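Orkus Forum > Church Media and Publishing > Audio

Thread: Loudness target for a parish podcast with two hosts

mudau_sound
Posted March 2018
We record a weekly church news show, two hosts plus a phone guest. Hosts are level, the guest is not. I normalize the full mix to -16 LUFS in Zatari and the guest still drops under the hosts whenever the talk turns to canon law and he reads from the text. Episodes run 55 minutes, so manual gain rides are not practical.

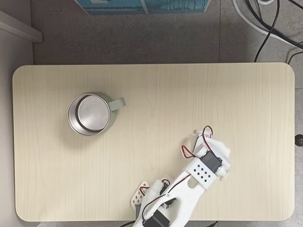 The guest track arrives as a mono file with a high-pass filter already applied. Should I compress before or after normalizing?

ruawai55
Before. Normalize each track on its own, compress the guest at 3:1, then set the loudness of the mix last. Integrated loudness is one value for the whole file and will not fix one quiet speaker.

plainchant_fm
Disagree on 3:1. Phone audio is compressed by the carrier already. Another stage raises the line noise between sentences. Use clip gain per paragraph.

ruawai55
Clip gain on a 55 minute episode is the manual work he said he wants to avoid. A gate in front of the compressor handles the noise.

plainchant_fm
A gate chops the ends of Latin phrases. We tried it on our synod series and listeners wrote in. An expander with 10 dB of range is safer. 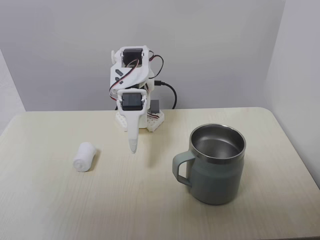
Mug and small white robot arm on the table

mudau_sound
Tested the expander at 10 dB, then 3:1 on the guest track only. The Latin is intact. There is still some hiss under his longer pauses.

ruawai55
Lower the makeup gain first. If that fails, set the release to 50 ms and post the settings.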